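The Case of the Creeping Jaw

If you stopped by the Endermont bench in September, you probably heard some groaning. We lost 17 recordings in one afternoon to a fault so small that three of us looked straight at it and missed it, and I've been dying to write it up ever since!

The job was the cap task: pick up a soft cap, carry it over to the little clear rack, let go. We do it with the pair of hand-held grippers, and Nouhaila Ghoneim had it down to a lovely smooth rhythm. Then she started playing back the logs. The jaws on the right-hand unit were supposedly 8 millimeters open while the cap was hanging there, plainly held. By the end of the batch the log had them open even wider. Any arm that learned from those numbers would have dropped every cap it touched.

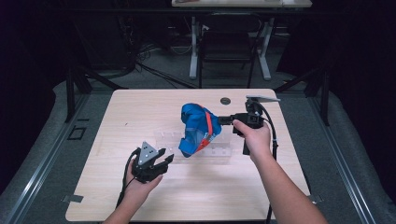
Cap in the right-hand gripper, over the clear rack.

Our first guess was the cable (it's always the cable, right?). Borislav Perić swapped it and we got the same drift. Then we blamed the cap, which is floppy and folds up differently every time you grab it, so we tried a block of scrap pine. Same drift again, and a very dull afternoon of picking up pine.

It was Drita Lazarević who finally took the unit apart and found the set screw on the jaw encoder had backed out. Every hard squeeze let the magnet slip a hair on its shaft, always in the same direction. She could turn it with a fingernail! The left unit was fine, but she put threadlocker on both.

So we have 2 new habits at the bench. Before each batch, close both grippers all the way and read the number out loud; if it isn't zero, stop and get a screwdriver. After the batch, do it again and write both readings on the sheet. It takes seconds, and I've come to enjoy the shouting.

The bad batch is in the Plorkside folder with "drift" in the name. Please don't train on it, but do have a look at the plots, they're gorgeous. Nouhaila is redoing the caps next, starting at 7 in the morning, and she could use a second pair of hands.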